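The Going at Dirnen

1. Friday

Razia Malik walked the course at Dirnen at half past five in the morning, counterclockwise, starting from the winning post. She pushed the stick into the turf to its full depth, pulled it back to forty-five degrees, read the number, wrote it down and moved on. The readings on the home straight were even. The readings on the far bend were not. On the inside, for a stretch of 31 yards, the ground gave way under the stick with almost no resistance.

She walked the stretch again and got the same figures. The sprinklers had been run on Wednesday night. A valve had probably stuck.

The official description, posted on the board outside the weighing room, was good, good to soft in places. She added a line in pencil that named the place.

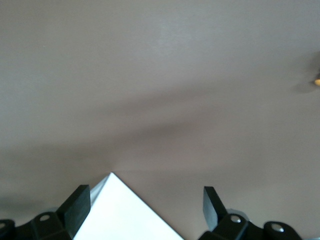 2. Declarations

Seven runners had been declared for the mile and a half. Zaki was drawn on the rail and Plarus on the outside. Zübeyde Bozkurt trained Zaki and had trained his dam, and she read the board with her glasses pushed up on her forehead.

"Which side of the bend?" she asked.

"Inside. Four horse widths, maybe five."

"Can you move the rail?"

Razia said she could, up to two hours before the first race, if the crew was available. The crew was one man and a tractor. The tractor was at Jundach until Saturday.

Zübeyde went to find her jockey. He was 19 and had ridden the track once, in April, when it was firm. She drew the bend on the back of a feed invoice, shaded the wet part and told him to come off the rail at the six-furlong marker and stay off until he saw the water tower. It would cost him three lengths. He asked what happened if the others stayed in. She said then he would have three lengths less to worry about on the way home.

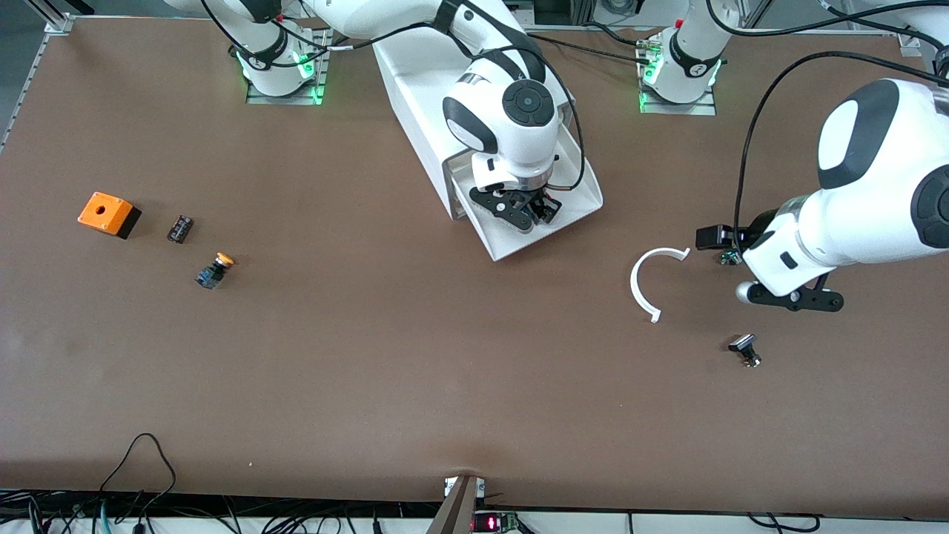
Two robot arms over a brown work surface.

3. The race

They went off four minutes late. Zaki broke level and settled third. At the six-furlong marker the boy looked across at the rail, and for two strides he stayed on it. Then he took the horse out.

Plarus came down into the space. His rider had seen the board but not the pencil. He went through the soft ground at racing pace, shortened, changed legs twice and came out of it still a length and a half in front.

Razia watched from the stand with her hand closed over the notebook. In the straight Zaki made up the ground steadily. At the furlong pole he was at the other horse's girth, and at the line he was at his neck.

Second. The time was slow by just over a second. Both horses walked back sound, and she checked that for herself before she went out with the stick to take the far bend again.

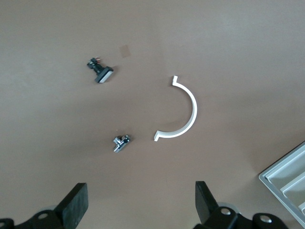
Zübeyde Bozkurt said, when Razia came in with mud to the ankle, that she would give the same orders tomorrow, and could she please write the next one in ink.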